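Plikach Pantry Planner — 9-Week Edition

I've been coaching people on everyday eating for years now, and the thing I get asked for most is a paper planner. A real one, with room to scribble! So I made the Plikach, and I'm so happy it's finally in the shop. It has 266 pages, a lay-flat spiral, and a shopping list you can tear out and take with you (my favorite part, I use mine constantly).

Each week gets a meal grid, a page for leftovers, and a little box for how you felt after eating. I kept calorie counting out of the grid because it stresses so many of my clients out. If you like tracking, there's a log in the back you can set to 2,000 a day or whatever you and your doctor agreed on.

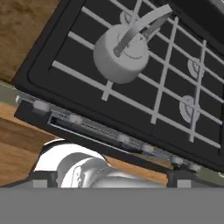
Inna Boiko: I'm on my second one. The leftovers page is what got me to stop throwing out half a bag of spinach every week. Could you make the snack column wider?

Yes, Inna! The wider snack column is in the new printing, and Vasco Simões redrew the tear-out lists too, so there's more space for produce.

You also get more than 60 recipe ideas, mostly soups, grain bowls and sheet-pan dinners. They're short — a few lines each — and I've marked the ones that are easy to make without dairy or gluten.

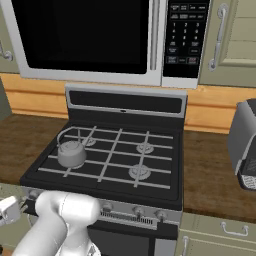

A kettle on a gas range beneath a microwave

Cover colors: oat, plum, moss
Paper: thick, cream, fine with gel pens
Refill pads: sold separately, back in stock in October

Questions about bulk orders for a class or office? Write to Tamara Pavliuk through the contact form and she'll send you the price list.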